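Stalter: homeowners claim letters, cleaned up

What you get

Stalter is a set of letters between policyholders and adjusters, typed out and sorted by type of loss: water, wind, fire, theft, and a folder called other, which holds the raccoons. Renato Tan named it after the street our office used to be on. There is no deeper meaning.

Files

letters.csv has one row per letter. claims.csv has one row per claim, with the loss type, the deductible and whether it was paid in full, paid in part or denied. The two join on claim_id. Nearly 9 percent of the claims have no outcome listed. Leave those blank, please. An earlier user filled them in as denied, and his charts were very exciting.

How it was labeled

Sunita Chauhan and Tuncay Karabulut each read every letter and tagged it separately. They agreed on 86 percent of the tags. Most of the fights were over whether a burst pipe in an attic counts as water or as roof. It is water. Tuncay would like it noted that he still disagrees.

Known problems

Dollar amounts are as the writer gave them — a couch in these letters is always worth more than a couch. Dates before the switch to the Dastow system are the day the letter was scanned, so don't use them to measure how long anyone waited. The theft folder is small and leans heavily on bicycles.

Please don't

Set premiums with it. It was built for sorting mail.

Changes

Version 4, 2025-04-14: removed 2 duplicate claims, fixed the deductible column, put the raccoons back.

Questions go to Alfredo Mangubat, who reads everything and answers by the end of the month, usually the right one.
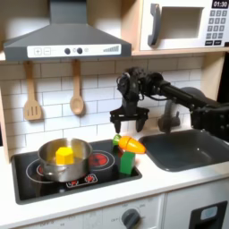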